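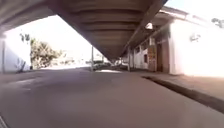 Funmilayo Abubakar answers the telephone on the second ring and asks me to wait, because a lorry is passing. I can hear it. When it is gone she says, "Now we have perhaps one minute," and laughs. We speak for much longer than one minute, on Saturday, July 18, 2020, and in that time I learn to stop talking when she stops.

She has lived in Gamircombe for 25 years, and for most of them she has worked within a short walk of the overpass. She repairs sewing machines and sells thread, zips and buttons. Her shop is called Dauda, after her father, who taught her the trade. I wanted to ask her what it is like to spend the working day near so much concrete.

"People think it must be sad," she says. "They drive over the top and they never see us. But I like it. In summer everybody wants to stand where there is shade, and we have more shade than the park."

The shade has its own timetable, and she knows it well. In the morning her customers cross early, while the road is still cool. Later the line between the dark part and the bright part moves, and she can tell from the line if it is time for lunch. In February it is different. "In February the sun comes low and goes in under the bridge, where it does not go in other months. I have a chair for this. I take the chair out and I sit for ten minutes in the sun, under a bridge. My sister does not believe me."

I ask about the noise. She says that it has two kinds. The first is the traffic above, which she does not hear any more. The second is the traffic below, which she hears very much, as the sound goes up to the concrete and comes down again. A motorcycle is the worst. A bicycle bell she finds beautiful. "It sounds like in a church," she says. "The children know it. They come from school and they shout one word, always a stupid word, and they wait for it to come back."

The town has discussed the place under the overpass several times. The last proposal had the name Prukitz and it came with a coloured drawing, in which there were trees in pots and a market with tables. Mrs Abubakar went to the meeting and asked who would give water to the trees, as the rain does not reach them. She says that the man with the drawing wrote her question down very politely. She has not heard from him again.

"I am not against the trees," she says. "I would like a bench. I asked for a bench before he was born, maybe. An old person who walks from the bus has to go 400 metres without sitting. I told them, put one bench by the wall and paint it any colour."

And the pavement? Here she becomes more serious. It was repaired three years ago by a company called Bostum, and she thinks that they did it properly, but the kerb is high. Her customers bring heavy machines on small trolleys, and they must lift them from the road. She keeps a piece of board behind the door of the shop for this purpose. A customer telephones from the other side, she comes out with the board, they push together and she takes the board in again. On a busy day she does it up to 25 times. She would prefer a lower kerb, but she says that the board has made her many friends.

During the spring the shop was closed and she stayed at home, on the other side of town. What she missed, she tells me, was the walk. She was used to coming out of the strong light, going into the dark for a moment with her eyes not ready, and then seeing the street again on the far side. When she was allowed to open, she walked this way on the first morning and there was almost no traffic on the road.

"I stood and I listened. There were pigeons. I knew there were pigeons, because I clean after them. But I had never heard them before, in all this time. I said good morning to them."

I want to ask her if she will ever move the shop to the centre, where the rents are now lower. She has begun to answer when another lorry comes, and we both wait.

"No," she says, when it has passed. "Where would I put my chair?"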